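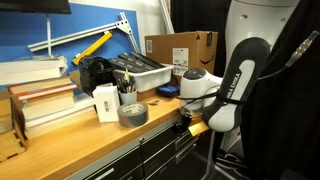 Photo: Vasylenko

Mustalora
A novel by Arsen Hrynyshyn
Translated by Ustyna Skoryk
Sewn paperback, first English edition

Publisher: Droltska
Publication date: May 15, 2018
Format: paperback, section-sewn, with flaps
Page width: 119 mm
Chapters: 68
Language: English (translated from Ukrainian)
Availability: in stock

About the book

Mustalora is a short-chaptered novel set in a river town whose ferry has stopped running. The narrator, a land surveyor, is sent to measure the east bank after a flood has moved the boundary between two farms. The families on either side each hold a map and the maps do not agree. Her own measurements agree with neither of them.

The surveyor had planned to stay a few days. She takes a room over the closed ticket office and is still in it when the first frost comes. By then she has married into one of the families, and the report has not been filed. The second half of the book consists of drafts of that report, each dated and corrected, in which the marriage is mentioned only where it affects access to the land.

The story is told in the first person and in the past tense, apart from the report drafts, which are in the present tense and follow the layout of an official form. Place names have been left in their original spelling. There is no glossary. A sketch map is printed inside the front flap and is referred to in the text as "the Cikow map", after the town in which the story takes place.

Text and translation

The translation follows the author's revised text, which differs from the first printing in three respects. The prologue has been removed. Two chapters in the second half have changed places. The final report draft, which was cut from the first printing for reasons of length, has been put back.

The translator has kept the author's paragraphing, including the chapters that run as a single paragraph. Units of measurement are given as in the original. Footnotes are the surveyor's own and form part of the novel — the translator's notes are at the back, keyed by chapter number, and can be ignored on a first reading without loss.

Dialogue is set with single quotation marks. Letters and report drafts are indented and set one size smaller than the main text.

Contents

Map (inside front flap)
Part One: The East Bank
Part Two: Drafts
Translator's notes
A note on the revised text

Chapters are numbered straight through both parts. They have no titles.

Paper and binding

The book is printed on uncoated cream paper and folded into sections of 16 pages. The sections are sewn with thread and the spine is then glued into the cover. A book bound this way opens further than one that is only glued, and pages should not come away with normal use. The spine will still crease if the book is pressed flat.

The cover is uncoated board, printed in two colours, with no laminate. It will mark if handled with damp hands and the darker areas may rub slightly in transit. We do not treat light rubbing as a fault. Covers with bent corners, torn flaps or a split spine will be replaced.

The grain of the paper runs parallel to the spine. Readers who intend to have their copy rebound should note that the inner margin is wide enough to allow for one further sewing, but the outer margin should not be trimmed, as the chapter numbers are printed close to the edge.

Numbered copies

In addition to the paperback there are 300 numbered copies in cloth, signed by the author and the translator on the page facing the title. The text block is the same as that of the paperback. The differences are:

Cloth-covered boards, dark green, blocked on the spine only
Map printed as a loose folded sheet in a pocket at the back
Plain endpapers
No dust jacket

Numbers are given out in order of payment and cannot be chosen. Numbered copies will be sent out in June. They are sold one to a customer and are not supplied to the trade.

Other formats

The e-book is supplied as an EPUB file without copy protection. The report drafts are laid out as fixed tables in print and have been reset as running text in the e-book, with the form headings in bold. On small screens the longer corrections, shown in print as struck-through lines, may wrap badly — turning the device sideways usually helps. The map is included at the front and can be enlarged.

There is no audio edition at present. Audio rights are held by the author.

Ordering

Orders are packed in card book wraps and sent by tracked post. Where a paperback and a numbered copy are ordered together, both are held until the numbered copy is ready. Please place two separate orders if you want the paperback first.

Booksellers may order the paperback on our usual terms, firm sale or sale or return. Returned copies must be free of stickers. Display copies can be requested with a first order and are stamped on the half-title.

Reading groups ordering six or more paperbacks to one address can ask for the discussion sheet, a single folded page prepared by Ustyna Skoryk. It deals mainly with the dating of the drafts and gives away the ending, so it should be handed out after the book has been read.

Corrections

The following errors have been found in the first printing and will be put right if the book is reprinted:

Chapter 16: "west bank" in the last line should read "east bank".
Translator's notes: the note to chapter 9 is keyed to chapter 8.
Cover flap: the accent on the ferry's name is missing.

The e-book file has already been corrected. Customers who bought it before the change can download it again from their account page at no charge.

Also by Arsen Hrynyshyn from Droltska

The Weighing Room (stories), paperback
Salt Year, paperback, reprinting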